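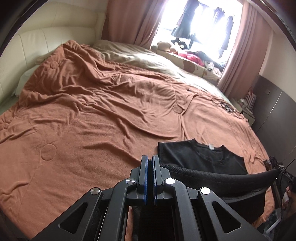 Pinza manual frente a una camiseta negra extendida sobre la cama.

Convocatoria de participantes: estudio domiciliario sobre fallos de cierre en pinzas manuales

Grunness, departamento de seguridad de producto. Enero de 2024

Grunness abre el plazo de inscripción para personas adultas interesadas en participar en un estudio sobre el manejo de prendas textiles con pinzas manuales. El estudio se realiza en el domicilio de cada participante y sustituye a la fase anterior, denominada Zevance, que fue suspendida antes de su finalización por un problema de seguridad.

Antecedentes

Durante la fase Zevance se registraron 1205 ciclos de doblado de ropa. En tres de ellos los dedos de la pinza no se abrieron al soltar el mando y la prenda quedó retenida. En el último de los tres casos, la persona que manejaba la herramienta intentó liberar el tejido con la mano libre y sufrió un pellizco en el dedo índice, en la zona de articulación de los brazos. La lesión fue leve y no requirió baja, pero la actividad se detuvo ese mismo día en todos los domicilios.

El informe interno, firmado por Domenica Bühler, responsable de seguridad, atribuye la retención a la acumulación de pelusa y fibra suelta en los pasadores de giro. Señala además una segunda causa: el procedimiento escrito no indicaba qué hacer cuando la pinza no se abría. La formación inicial trataba el agarre y el doblado, y dejaba sin cubrir la parada. El documento completo se entrega a toda persona admitida junto con la hoja de información.

Objeto del estudio

La nueva fase pretende comprobar si el procedimiento revisado de limpieza y parada evita que se repita la retención, y si las personas sin experiencia previa lo aplican correctamente en una vivienda corriente – con colchones blandos, poco espacio alrededor de la cama y luz desigual a lo largo del día. Los ensayos en banco realizados por el taller Sánchez no reproducen esas condiciones y sus resultados se consideran insuficientes para reanudar la actividad ordinaria.

Tareas de la persona participante

Cada participante realizará cinco sesiones. En ellas deberá extender, sujetar, estirar y doblar camisetas y otras prendas propias sobre la cama, utilizando una o dos pinzas según la tarea asignada. Antes de cada sesión revisará los pasadores y las bandas de contacto conforme a la lista de comprobación. Al terminar, anotará cualquier anomalía en el registro, aunque le parezca menor: apertura lenta, ruido, holgura, hilo enganchado o cable que estorba el movimiento.

No se evalúa la rapidez ni la calidad del doblado. Tampoco se descontará remuneración por las sesiones interrumpidas a causa de un fallo de la herramienta. 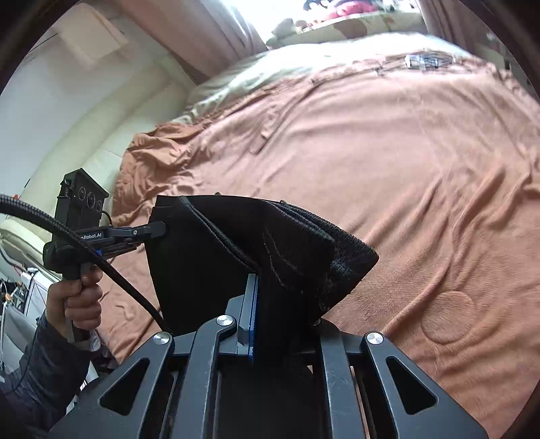 ¿Qué debo hacer si la pinza no suelta la prenda?
Suelte el mando, apoye la herramienta sobre la cama sin tirar del tejido, desconéctela y llame al teléfono de asistencia; la prenda la retirará el personal técnico y, si resulta dañada, se abonará su valor.

Requisitos

Tener 18 años cumplidos y residir en el municipio de Evudon o en su área limítrofe.
Disponer de una cama accesible al menos por un lado y de una toma de corriente cercana.
No padecer lesiones recientes de mano, muñeca o antebrazo.
Comprender instrucciones escritas en español.
Asistir a la sesión formativa previa, que incluye una práctica obligatoria de parada.

Quedan excluidas las personas que participaron en la fase Zevance, con el fin de no mezclar hábitos adquiridos con el procedimiento anterior. Podrán, no obstante, inscribirse en la reunión de seguimiento que se convocará en abril.

Medidas de seguridad

Durante las sesiones no podrá haber menores ni animales en la habitación. Deberán retirarse anillos, pulseras y relojes, y las mangas anchas se llevarán sujetas. Queda prohibido introducir los dedos entre los brazos de la pinza, también cuando esté desconectada. Los cables se dispondrán de modo que no crucen la zona de paso.

Si se produjera una nueva retención en cualquiera de los domicilios, el estudio se interrumpirá para todos los participantes hasta que se conozca la causa. La decisión de reanudarlo corresponde exclusivamente a la responsable de seguridad.

Compensación

Se abonarán 800 euros brutos al concluir las sesiones. Quien abandone antes percibirá la parte proporcional a las sesiones iniciadas. La participación está cubierta por un seguro de accidentes contratado por Grunness.

Datos personales

Las sesiones se graban en vídeo desde la propia herramienta. Se recomienda retirar de la habitación documentos, fotografías y cualquier objeto que no se desee registrar. La persona participante puede solicitar la supresión de sus grabaciones en cualquier momento, salvo las correspondientes a un incidente, que se conservarán hasta el cierre de la investigación.

Inscripción

Las solicitudes se presentarán por escrito a la atención de Valentin Kaufmann, coordinador del estudio, en la oficina de Grunness en Evudon, indicando nombre, medio de contacto y franja horaria preferida. La admisión se comunicará individualmente. Las solicitudes incompletas podrán subsanarse una sola vez.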